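Home | Products | Pricing | Support | Blog

Todisel Mailer — email list software for small sellers

Category: Email & List Building

Todisel Mailer sends newsletters, product announcements and follow-up emails to a list you build yourself. It is made by Dirnau and runs in the browser, so there is nothing to install. Most of our customers sell courses, ebooks, patterns or small physical goods, and run the whole business alone or with one other person.

What you get

Sign-up forms that can be pasted into any page. Each form can add people to one list or several, and you can ask for a first name or leave that field out. Double opt-in is on by default. You can switch it off for a single form under Form Settings, but we suggest leaving it on if you take sign-ups from paid adverts.

Follow-up sequences of any length. You write the emails, set the gap between them in hours or days, and pick the time of day they go out. If a subscriber buys the product halfway through a sequence, Todisel can move them to your buyers list and stop the sales emails. This works with the Wolora checkout straight away. Other checkouts need the webhook address, found under Account — Connections.

Reports for every email sent: opens, clicks, unsubscribes and bounces. Open figures are less reliable than they used to be, as many mail apps load images before the reader sees them, so the report puts clicks first.

Split testing of subject lines. You choose the two subject lines and what share of the list gets the test. The better one goes to everybody else after a wait you set yourself.

Plans

Starter: one sending address, 2 lists, unlimited forms.
Standard: 5 sending addresses, 10 lists, split testing and the Wolora link.
Both plans are billed monthly and can be stopped from the account page. If you move up to Standard in the middle of a month you pay the difference for the days left.

Importing an existing list

Upload a CSV file with one column for the email address. Extra columns can be matched to fields or ignored. We check each import by hand before the first send, which normally takes a few hours on a working day. Bought or rented lists are refused. Our own newsletter list, 3,043 addresses at the time, was moved across from the old Abubakari plugin in April and the import left nearly everything where it should be. The one thing that had to be redone was the tags, because the plugin exports them in a single column separated by semicolons. The importer now splits these for you.

Templates

Ten layouts are supplied, all single column. You can change the colours, fonts and header picture, and save the result as your own. Plain text emails are also available and many sellers get on better with them. The stock pictures in the media library can be used in any email without a credit line.
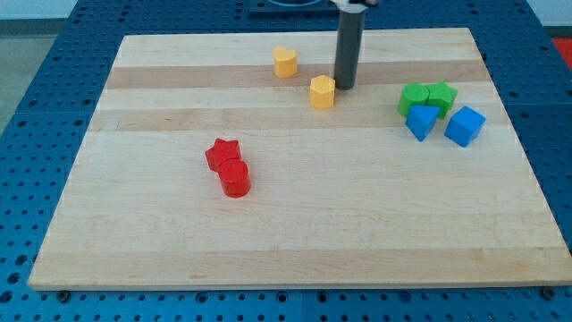
Coloured wooden blocks on a maple board. 

Pictures wider than the template are scaled down when you insert them. You can also upload your own as JPG or PNG.

Support

Support is by email and is included in both plans. Please send the name of the list and the subject line of the email you are asking about. Changes to your sending domain can take up to a day to show, so wait for that before writing in.

Filed under: Email Marketing, Autoresponders, Selling Online

5 comments | Share this page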